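April, workshop notebook, back room

Table and walls

Started just after eight. Plan for the day was to clean the white top properly, find out what the faint streaks in it are, and settle the wall color so we can stop arguing about it. Did the first, mostly did the second. The wall color is still open.

State of the top this morning: dusty along the back edge, a gray haze near the front where people rest their sleeves, and a sticky patch toward the left from the old Bosman tape. The tape came up weeks ago but the glue stayed behind and has been collecting lint. Fine streaks across most of the surface, all running the same way. You lose them if you look straight down under the ceiling lights and they come back as soon as you get your head low.

Dust first. Dry brush, then the vacuum with the soft head. Don't use the hard head on this top again, it leaves dark marks that take longer to get off than the dust did. The back edge has a gap where the top meets the wall, wide enough to swallow crumbs of foam, and the vacuum won't reach into it. Got most of it out with a strip of folded card. That gap needs a bead of something eventually. Rodica wants clear, I'd go white. Left it alone for now.

Then the glue. Tried in this order:

Warm water and dish soap. Took off the lint, left the glue.

Pollon cleaner, straight from the bottle, on a cotton rag. Softened the glue but smeared it wider than it had been. Do not do this without masking around the patch.

Pollon again, this time left under a damp rag for 20 minutes. Glue rolled off with a plastic scraper. Rinsed twice with clean water and dried. No dulling that I can find, checked with a hand lamp from both sides.

So the Pollon works, it just needs the time. I've written that on the bottle in marker. The bottle is back on the lower shelf next to the rags, cap tight this time please.

The haze at the front came off with soap and water only. Changed the water when it went gray.

Streaks

Toon said residue from wiping, and Fabrice said they were in the sheet from the day it arrived. I had no opinion. Marked off a small square near the right front with masking tape, cleaned inside it with Pollon, rinsed, dried with a fresh cloth, then did the same again with plain water and a different cloth in case it was the cloth. Pulled the tape. Streaks the same inside the square as outside, no line where the tape had been. Ran a fingernail across them and felt nothing.

After that I went down to the rack and pulled the offcut from the same Sollari order. Still had its film on one side. Peeled back a corner and the same streaks were under the film, running with the length of the sheet. That settles it for me, they are in the finish. Fabrice has been told he was right and has taken it well.

It does mean that any second panel should be cut so the streaks run the same way as on this one. I didn't think about that when I sketched the replacement. Corrected the sketch: long side of the sheet to run front to back, and an arrow drawn on the film before cutting. With the depth at 87 cm there is enough width on a full sheet but not a lot to spare, so whoever cuts it should measure from the factory edge and leave the saw edge to go under the wall.

Rubbing compound: Toon asked. No. It would take the streaks down in one spot and leave a shiny area that shows worse. If we really can't live with them the answer is a different sheet.

Level

Checked while the surface was clean. Long level, left to right: fine. Front to back it falls a little to the front, enough that a marble rolls slowly. It has probably done that since we moved the bench away from the window. Shimmed the two front feet with the thin rubber pads from the drawer and checked again. Marble stays put in the middle, still creeps near the right front corner. Might be a slight bow in the sheet there. Pressed on it and felt a bit of give, so there may be nothing under it at that point. Look from below next time somebody is down there with a flashlight.

Walls

The pale purple cast again. In the can the Parnetetti paint looks like ordinary off-white. On the walls it goes lavender, more so on the back one. Efraín thinks it is the lights. I held the offcut of the top against the back wall, and next to a plain white the wall has a definite tint, so at least part of it is the paint. Then I turned off the room lights and looked again with only the window and it was weaker but still there. Both, then.

Painted three test patches on a scrap board in the afternoon:

Patch A - the same paint as on the walls, second coat. Same tint, a bit stronger.

Patch B - the paint mixed with flat ceiling white, 70 parts white to the rest paint. Much closer to the top. Dries slightly chalky and picks up fingerprints.

Patch C - ceiling white alone. Matches well but looks gray in the corner where the walls meet, and it's so close to the top that the line between wall and table gets hard to find.

That last point is the part I hadn't expected to care about. With the walls as they are, you can see where the table stops and the back wall starts. With patch C leaned up in the same spot I had to look for it. Rodica came through with her coffee at that moment and I asked her to point at the edge from the doorway. She got it right with the present wall and was off by a hand's width with patch C. Hardly a measurement, but it made me slow down about repainting.

Other wall notes. The lower left corner has a scuff that wipes off if you catch it early. The left wall was moving when leaned on. One bracket had backed out by a full turn, tightened it and put a dab of thread lock on. The right wall is solid.

Shadows

They fall soft and gray on the clean top, better than on the dusty one, where they had a brownish edge. Tried a sheet of tracing paper over the near light. Softer again but too dim at the back. Took it off. Would like to try a second lamp bounced off the ceiling before anyone buys anything. There's a clamp lamp in the paint cupboard that only needs a bulb.

Purple line

Lifted the loop out of the way to clean under it and put it back the way I found it. It had been dragging across the top and leaving a faint mark along its path, which came off with soap. Cable ties are in the tin with the screws if one needs replacing. White ties only, we tried black and they snagged. When wiping the top, lift the line clear and go under it. Wiping around it is how the mark built up to begin with.

Cloths

Old rags from the bin by the door are now for floors and shelves only. They had grit in them and I don't want that on the top. Clean cotton ones are folded on the shelf above the sink. After the Pollon they go out flat to dry, please don't ball them up and drop them back in the bin.

Supplies to get: ceiling white, small can. Plastic scrapers. Bulb for the clamp lamp. Low-tack tape from someone other than Bosman, or the Bosman low-tack if they have it, the standard one is off the list for this table.

Left to do: gap at the back edge, look underneath the right front, second lamp, choose a wall color or choose to leave it. Patches A to C are on the scrap board by the window, drying. They should be looked at again tomorrow in daylight before anyone decides from my notes.

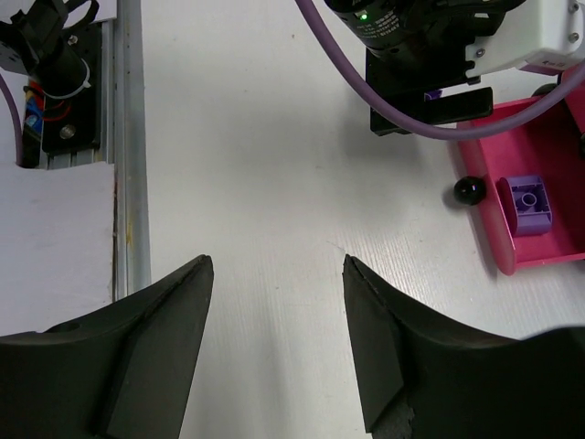
Streaks in the white top, close up. Next one is the wider view, with the walls. 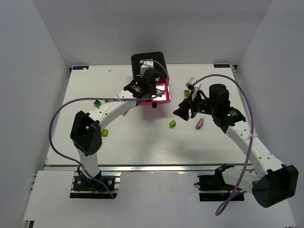
Geert Peeters: read this through at the end of the day. I'd leave the walls alone. We spent a long time getting them even and ceiling white marks if you look at it wrong, you'll be touching it up every month. If the tint bothers people, try changing the bulbs first and hold the offcut up again. For the back gap I would not use a bead of anything. You'll want that top out again one day and you'll be cutting through it with a knife next to a painted wall. A strip of soft foam pushed down in there keeps the crumbs out and pulls straight back up. I have a roll of it in my cabinet, top drawer, take what you need. On the bow at the right front, check that the support underneath didn't get left off when the bench was moved. I remember a short piece of timber leaning in the corridor for a while after that and I don't know where it went.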